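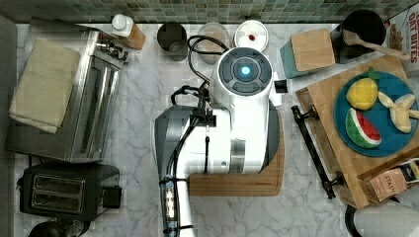

Kitchen Bench Gripper Trials: Frequently Asked Questions
Page kept by Marilou Tolentino. Last changed 7 Jun 2018.

What is being compared?
Two sets of fingers on the same arm. The Solberg fingers are stiff and close to a maximum opening of 80 mm. The Tramus fingers are softer and give a little at the tip. Everything else stays the same, including the controller settings and the counter.

Why a kitchen counter and not a test table?
Our first trials in December were on a bare table, and both sets did well enough that we learned very little. A counter has a wall behind it and things standing close together. The arm has to reach past a toaster to get to a plate, and that is where the differences show up.

Which objects count toward the score?
Plates, bowls and the toy food. Jars, canisters and the pot along the backsplash are obstacles. Touching one is logged as a contact, and knocking one over ends the run. 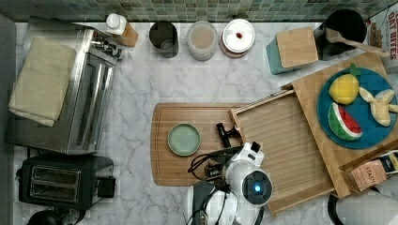

Gripper over the edge of the large board, near the green plate.

How many runs does each set get?
350 each, 700 in all. A run that is stopped for a cable snag is repeated and does not count.

Do you move things between runs?
Yes. Boards, plates and bowls change places according to a list that Zoltán Hajdu prepared before the trials. Both sets of fingers work through the same list in the same order.

Is a bowl harder than a plate?
For the stiff fingers, no. They take a bowl by the rim and hold it well. A flat plate is harder for both sets – the fingers have to get under the edge, and the board is in the way. The Tramus tips bend here and need a second try more often. 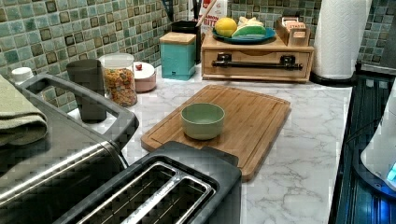
Sage green bowl on the bamboo board, toaster in front.

What does the wrist camera add?
It shows what is between the fingers at close range. The overhead view is better for planning a path, but the arm blocks part of it during a reach. We record both and compare them afterward.

Does the camera have trouble with dark or shiny things?
Sometimes. Dark metal with bright highlights, such as the faucet, gives the depth software poor edges. Light wood and plain tile are easier. Ronja Haugland is testing a lower exposure setting for this. 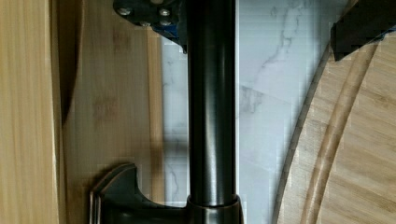 Can I get the recordings?
Partners at Halden and Vamberg already have access. Others should write to Aslak Torvik and say which set of fingers they want and whether they need both camera views.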